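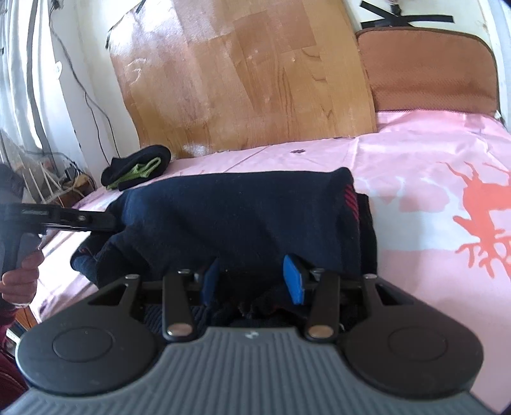

Folding Clothes: How It Works and Why Bother

Ok so. Clothes. You wear them, they get washed, and then somebody dumps them on the bed in a big heap. Now what?

Now you fold. Folding is just making something big and floppy into something small and flat. That's the whole job. But there's some good stuff hiding in it – a bit of math, a bit of science, even some fluff. Let's go.

Why not just stuff it all in the drawer?

You can. Lots of kids do. Try it once and then try to find your green shirt. Stuffed clothes take up loads of room because there's air trapped in all the lumps and bumps. Squash a sweater into a ball and most of that ball is air! Fold it flat and the air gets pushed out. More space. Drawer closes. Hooray.

And you get fewer wrinkles. We'll get to wrinkles.

Why the bed?

A bed is a great folding table. It's big, it's flat (well, flattish), and it's usually lower than a real table so kids can reach right across. The cloth on top grips your clothes a little too, so they don't slide off the way they do on something shiny.

Floor works ok. Floor also has crumbs and maybe a dog.

The half trick

Here's the math part. Every time you fold something in half it gets half as big on top and twice as thick. Fold once, 2 layers. Fold again, 4 layers. Again, 8. Again, 16! Try it with a dish towel and see where you have to give up. Thick cloth quits sooner than thin cloth. It has to bend around all the layers inside it and there's just no room left to bend.

A T-shirt already starts with 2 layers, the front and the back. So one fold makes 4. Sneaky.

How to fold a sweatshirt

Sweatshirts are chunky so go slow.

Lay it face down on the bed. Smooth it with your whole hand, not just your fingers. Start in the middle and push out to the sides.

Fold one sleeve across the back. It'll stick out the other side, so bend it down so it points to the bottom.

Other sleeve, same thing.

Now bring the bottom up to meet the neck. Pat it. If it's still too big, fold it again.

You should have a sort of rectangle. It won't be perfect. One end is nearly always neater than the other, the loose end tries to curl up and escape. Tuck it under.

Has it got a hood? Fold the hood down on top before you do the last fold. Don't skip this or you'll get a big lump.

Round corners

Ever wonder why folded paper has sharp edges and folded clothes have round ones? Paper is stiff. When you crease it the tiny fibers get bent hard and they stay bent. Cloth is made of threads, and threads can slide around and bend gently. So a thick sweatshirt makes a fat round edge, like a slice of bread. A thin pillowcase gives you a much sharper one.

Ribbed bits are stretchy

Look at the cuffs on a sweatshirt, or the top of your socks. See the tiny lines, up and down, up and down? That's ribbing. It's knitted so the cloth makes little hills and valleys. Pull it and the valleys open up. Let go and they close again. That's how a cuff gets over your hand and then hugs your wrist.

Find one right now and pull it gently. You can see the valleys open.

What is lint?

Little pale specks on dark clothes. That's lint. It's tiny bits of fiber that have rubbed off cloth, mostly when things tumble around together in the wash or the dryer. Cotton sheds plenty. Towels are the worst!!

You've got lint on white clothes as well, you just can't see it so easy. On navy blue or black, every speck shows up. Wrap some sticky tape around your hand, sticky side out, and pat. Then look at the tape with a magnifying glass, its like a tiny hairy jungle.

Navy or black?

This one gets everybody. Navy is a very dark blue and in a dim room it looks black. Your eyes need light to tell colors apart and dark cloth doesn't bounce much of it back to you. In a shadow, even less. So take both socks over to the window. Hold them side by side. One will look bluer.

People really do go to school in one navy sock and one black sock. It's fine.

Where wrinkles come from

When cloth is warm or damp the fibers get a bit bendy. If it's crumpled up when it cools and dries, the fibers set that way. Wrinkle! So fold things soon after they come out of the dryer. If they sit in a heap all night you'll probably find creases in the morning. A big shake before folding helps. Snap it like a flag.

Try this: the drawer test

You need 6 T-shirts and one box, a shoe box is good.

Scrunch all 6 and put them in. Does the lid go on?

Take them out. Fold all 6. Put them back in. Lid now?

Next, try standing them up in a row like books. You can see every shirt at once that way, and pulling one out doesn't wreck the pile.

Write down what you found. Draw it if writing is boring.

Words to know

Crease – a line left in cloth where it was folded.
Fiber – a very thin hair-like strand. Lots twisted together make a thread.
Garment – a fancy word for any piece of clothing.
Lint – loose fluff from cloth.
Ribbing – stretchy knitting with raised lines.

Written by Ekrem Tekin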